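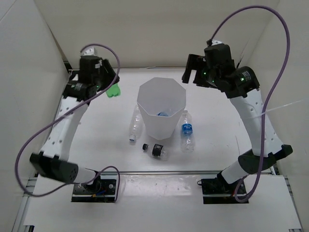

Trornstead Recycling Drop-Off: Frequently Asked Questions

Last updated August 11, 2022

Who can use the drop-off site?

Any household in Trornstead or Brostgate. You don't need a permit or a sticker, but the attendant may ask to see something with your address on it, such as a utility bill or a driver's license. Renters can use the site on the same terms as homeowners.

Where is it?

On Sastent Road, behind the highway department garage. Use the second entrance, the one with the green gate. The first entrance is for town trucks and is often blocked by them. If you are coming from Brostgate, GPS units tend to send you to the old transfer station on the river side, which is closed and has no bins.

What can I bring?

Plastic bottles, jugs and tubs marked 1, 2 or 5. Glass bottles and jars in any color. Food and drink cans. Newspaper, office paper, magazines, and flattened cardboard. We also have a small bin for scrap metal near the office, for things like pots, curtain rods and hand tools.

What can't I bring?

Plastic bags, foam, garden hoses, window glass, mirrors, ceramics, diapers, paint, motor oil, propane cylinders and anything with food still in it. Tires are taken only at the October collection day (see below).

Do I have to rinse bottles and jars?

Yes, a quick rinse. They don't need to be spotless. Swish some water around, pour it out, and let them drain. Peanut butter jars are the usual trouble. If you can't get one reasonably clean with a spatula and a little warm water, put it in the trash.

Caps on or off?

On, for plastic bottles. Empty the bottle first and screw the cap back on. Loose caps fall through the screens at the sorting plant and end up as trash. This is a change from the rule printed on the old yellow flyer, so if you still have that on your refrigerator, please throw it out.

For glass, take metal lids off and put them in with the cans.

Do labels have to come off?

No. Paper and plastic labels are both fine. The exception is a full shrink sleeve, the kind that covers the whole bottle from neck to base. If it has a perforated strip, tear it off. If it doesn't, leave it.

Should I crush plastic bottles?

Leave them in their normal shape if you have the room. A bottle that is a bit dented is no problem. One that has been stomped flat can be sorted with the paper by mistake.

Can I bring everything in a trash bag?

You can carry it here in a bag, but you have to empty the bag into the bins and take it home. Bagged recyclables are pulled out and thrown away because the plant does not open them.

What about bottles with a deposit on them?

Those should go to a store or redemption center if you want your money back. We don't pay deposits. Deposit bottles left in our bins are sold with the rest of the plastic, and the income goes into the site's running costs. Groups that want to collect deposit bottles for a fundraiser may set up a table by the gate, but need written permission first. Ask for Fiifi Tetteh in the office.

Is there a limit on how much I can bring?

For bottles, cans and paper, no. For cardboard, please keep it to what fits in a car or a pickup bed. If you have just moved and have 40 boxes to get rid of, call ahead so we can make sure the compactor has space.

Can my business use the site?

Small businesses can, with a yearly account. The fee is $200 and covers paper, cardboard and mixed containers. Restaurants and bars with a lot of glass are better off with a private hauler. We can't recommend one, but the office keeps a list of haulers licensed in the county.

How does the October collection day work?

Once a year in October we take things we can't handle the rest of the time: tires off the rim, electronics, fluorescent tubes and leftover latex paint. The date is posted on the gate and on the town website a month ahead. There is a $2 charge for each tire. Everything else is free for households. Lines are longest in the first hour, and the tire trailer does fill up — last time it was full before closing, and people had to be turned away.

Where does it all go?

Paper and cardboard go to a mill by way of a broker. Containers go to the Böttcher sorting plant, where they are separated by type and baled. A bale of drink bottles weighs close to 1,000 pounds by the time it is strapped. Scrap metal is picked up by a local yard whenever the bin is full.

Glass is the weak spot. There is not much of a market for mixed-color glass in this area, and part of it is ground up and used as fill under roads. We would like to do better and are looking at separate bins for clear glass.

Why was my load refused?

The attendant can turn away a load that has trash, food or banned items mixed in. A contaminated truckload costs the town money, and the plant may reject the whole thing. You are welcome to pull out the problem items and try again the same day. There is a sorting shelf next to the paper bins for that purpose.

Can I take things out of the bins?

No, including cardboard boxes for moving. Clean boxes are set aside by the office door, and you may help yourself to those.

Is there help for people who can't lift?

Yes. Pull up to the office and tap the horn, and an attendant will unload for you. Residents who can't get to the site at all can ask to be added to the home pickup list.

Who do I contact with a complaint or a suggestion?

Abdul-Rahman Sowah manages the site. Leave a note at the office or call the main town number and ask for recycling. Missed home pickups should be reported by phone, as the office email is only checked a couple of times a week.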